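Barkstead 40 L benchtop dehumidifier: a month in a closed workroom

The Barkstead is a compressor unit rated at 16 litres a day. I bought it for a garage conversion where the relative humidity sat above 70 per cent for most of winter and cast iron tools were picking up surface rust. The 40 in the name refers to floor area in square metres, a poor choice given that the "L" stands for "Low noise".

Setup

Fill nothing, prime nothing. Stand the unit upright for a few hours after delivery, then run it with the doors shut. The continuous drain takes a standard garden hose fitting, but the outlet is low on the rear panel, so the hose needs a steady fall. A white surface in a room with pale walls shows grime quickly, and the washable intake filter did catch a fair amount of it.
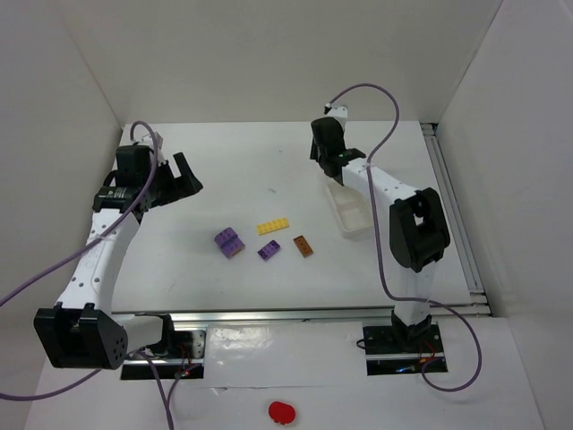

Drita Atanasov disagrees about the drain. Hers holds pressure poorly at the hose fitting and she went back to the bucket after a week, emptying it morning and night. She would mark it down a full star for that alone.

I have not had a leak, though I did swap the supplied washer for a thicker one. Try that before giving up on the hose.

Performance

Set point was 50 per cent through September. A separate hygrometer read 51 once the room had settled, and it stayed within a couple of points unless the roller door was opened. Recovery after an opening took almost 14 minutes on a mild day. Below 10 degrees the coil ices and the unit spends much of its time in defrost, so a desiccant model such as the Dranivar is a better fit for an unheated shed in Ballarat or Hobart.

Noise is a low hum with a noticeable clunk at compressor start. The fan runs on for several minutes after cut-out and there is no setting to change this. Castors are hard plastic and mark painted concrete.
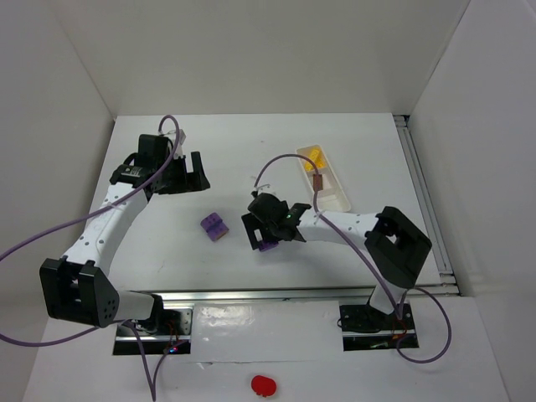
Verdict

Good control, sound build, ordinary manual. The bucket float sticks if the bucket is pushed in at an angle, and the display is too bright at night. Recommended for enclosed rooms that stay above 10 degrees. Buy the spare filter at the same time.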